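Jul 30, 2023. Scratch depth on painted and molded shells, notes 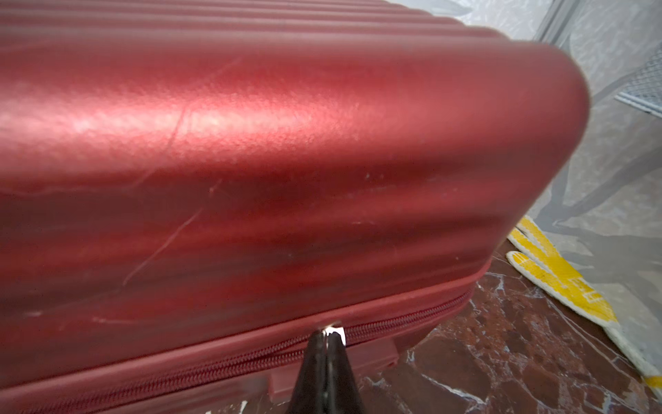

Why do the shallow scratches read deeper than they are?
The stylus rides up on the burr along each side of the groove, so the gauge takes its zero too high. Knock the burr down with a soft eraser first, then zero on flat material well clear of the mark.

Redid the Bamon panels with that change. Load 356 g, single pass, same tip as in May. The readings came closer together and the two odd ones from last time went away. Panel 84 is still high. I think it has a thicker clear coat than the rest, but there's no record of it on the Lemieux sheet. Laine Sakalauskas is going to look through the old order folder.

Polishing: 1000 grit wet, then compound by hand. Fine on the coated panels. On the bare plastic it left a dull patch that shows worse than the scratch did, so stop doing that. Heat gun not tried yet.

Light matters more than I'd allowed for. With the lamp low and across the scratch it shows right away, with the lamp in line it nearly disappears. Mark the lamp position on the bench with tape and leave it there.

To do: new tip for the stylus, ask Idurus if they still sell the small eraser blocks, relabel the Jerudness box, cut more blanks.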